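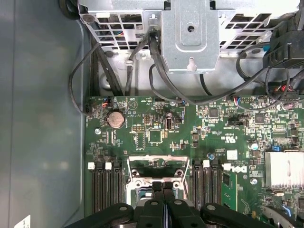
**Why does the workstation lose its date and time every time it's unplugged?**

The coin cell on the motherboard is flat and needs to be replaced. It keeps the clock and the BIOS settings when there is no mains power.

## Ticket 36: front office tower, wrong date at startup

Opened by: Custódio Azevedo
Assigned to: Jamshid Karimi
Site: Girport, upstairs

**Reported**

The Dell stops at a black screen on startup and asks for F1. Once in, the clock is years out and the Sotine job software won't log on. Started in July after we moved the desks. Fine all day if left on at the wall.

**Checks**

- Set the date in BIOS, restarted from the menu. Date kept.
- Shut down, pulled the power cord, waited 5 minutes. Date gone, boot order back to default.
- Tried a different power lead and wall socket. Same result.
- Opened the case. The cell is in its holder near the mounting screw, on the drive cage side of the board. Metered it out of the holder and it was well under 3 V.

**Work done, Aug 11, 2019**

Power off at the wall, cord out, held the power button in to drain it. Moved the loose cables away from the holder, released the clip and fitted a new CR2032, plus side up. Set date, time and boot order. Left it unplugged for 25 minutes while I did the Skendance printer, then plugged it in and it started without the F1 message.

**Notes**

Check that the fan plug is pushed right down before closing up. I bumped it getting the old cell out and had a fan warning on the first start.

Custódio, please leave it switched off at the wall overnight and reply here in the morning with what the clock says.

**Reply from Custódio**

Clock is right and Sotine logged on first go. Can you do the one on Tamošiūnaitė's desk as well? Same model, bought together.

**Jamshid**

Will do. Log it as a new ticket please. Closing this one.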